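Home | Projects | Reports | Gallery | Contact

Does the Speckled Bowl Earn Its Shelf Space? A Tableware Project Report

Shares 463 | Comments 4

Our course asked us to test a claim that a shop makes about an everyday object. We picked the Skollholm serving bowl, sold through Hiltton, because the tag says the speckled finish "hides daily wear." That sounded to us like something written by a person who had never washed one.

We used 4 bowls, two speckled and two plain white. Each one was filled, emptied, washed and dried 40 times over April. We used rice, tomato sauce and black tea, and a metal spoon for serving. After that we asked visitors to the Tambunan building to point out any marks they could find on the outside.

The speckled bowls did get fewer marks reported. We don't think this proves much. Several visitors pointed at speckles and called them stains, and we had no fair way to score that. One person gave up and said the whole thing looked dirty. If a finish hides wear by making people unsure what they are looking at, the shop should say so.

The size is a separate problem. A big bowl looks generous on a table and is a pain everywhere else. It would not fit in our sink with anything else, and the narrow foot made us nervous when we slid it across the counter. We had no tipping test planned, so that is only an opinion.

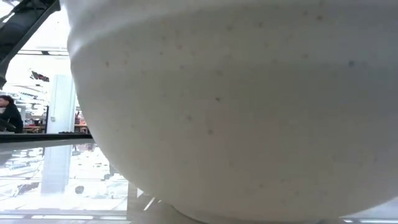
We also doubt our own numbers. The plain bowls were bought secondhand from Otudik and may have had marks before we started. We checked them under the hallway light, which was weak. A second group should buy all the bowls new and check them by a window.

For now we would call the claim half supported. The speckles do make small marks harder to find, but they did nothing for the tea line on the inside, and we scrubbed that off the same way on all of them.

Previous report | Next report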